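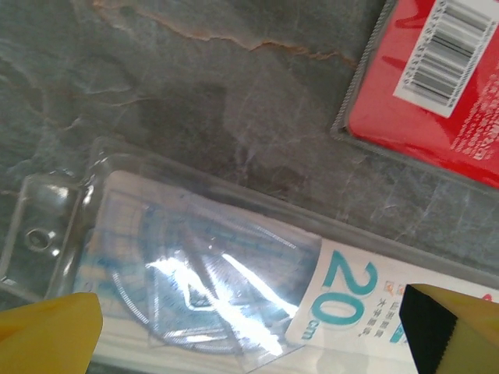

Abb. 14: Greiferfinger beiderseits einer Blisterpackung (Geometrieset, 20 cm), Blick der Handgelenkkamera

5.3 Greifpunkt für Blisterpackungen einlernen

Gilt für Zelle Drokon 3001 ab Softwarestand Mai.

1. Betriebsart EINRICHTEN wählen, Geschwindigkeit auf Stufe zwei begrenzen.
2. Programm 2613 laden und Greifer vollständig öffnen.
3. Packung schräg auf die Ablagefläche legen, Folienseite nach oben.
4. Greifer absenken, bis beide Finger seitlich der Packung stehen. Der schwarze Belag an der Fingerinnenseite muss zur Packung zeigen.
5. Kamerabild auf Glanzstellen prüfen. Falls die Kontur nicht erkannt wird, Belichtungswert von 3000 auf 800 senken.
6. Greifer im Tippbetrieb schließen, Position mit TEACH speichern.

Hinweis: Benachbarte Packungen dürfen nicht im Schließweg der Finger liegen.

VORSICHT: Quetschgefahr. Während Schritt 6 nicht zwischen die Finger fassen.

Beschädigte Beläge paarweise tauschen (siehe 7.2). Anschließend Schritte 2 bis 6 wiederholen.

Stand: 2024-04-03, geprüft: D. Pinto

Verwandte Themen
5.2 Handgelenkkamera abgleichen
5.4 Schließkraft einstellen
7.2 Fingerbeläge wechseln
9.1 Fehlermeldungen Greifer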